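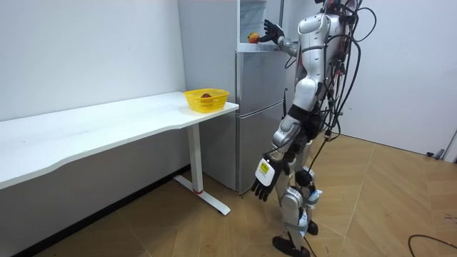
Subject: Re: [house-rules] Fridge task, draft 2
From: Saron Gebreyes
Date: Friday, April 3, 2020

Stellan Vik wrote:
> Section 5 says "keep cables tidy." Tidy by whose
> standards? My mother's or Czesław's?
> Also, can we drop the rule on fruit? It's fruit.

Fair point on 5. I propose: no cable on the floor within 54 inches of the feet, and one named person who watches the bundle and does nothing else. Watching the bundle while eating lunch is something else.
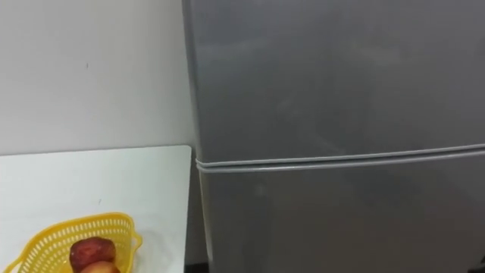

The fruit rule stays. Matvii wants every run to start from the same basket in the same spot on the desk, and I've seen what "close enough" does to a results table. Write down what's in it before you start, please. "Some fruit" is not an entry.

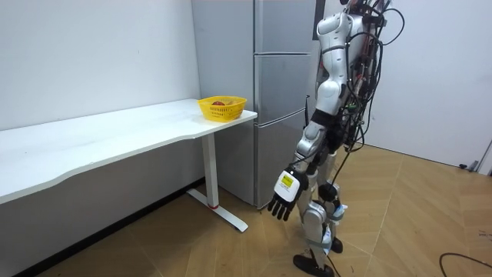
Section 6, standing by

Arms down and hands empty before anyone walks up to the desk. The Umetti people let you in with an arm raised if you ask nicely. We are not as nice – wait for the operator to say "clear" out loud. Nodding doesn't count, Stellan. 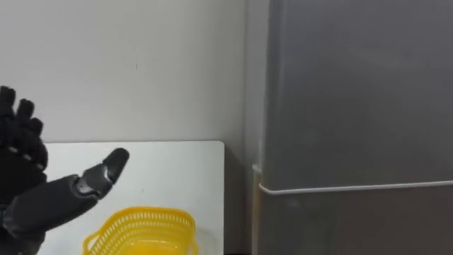
I'd also like the head view up on the second monitor for the whole run, so the operator isn't judging the reach from across the room. Shoshana has objections to the wording and will send them by Monday, at length.

Saron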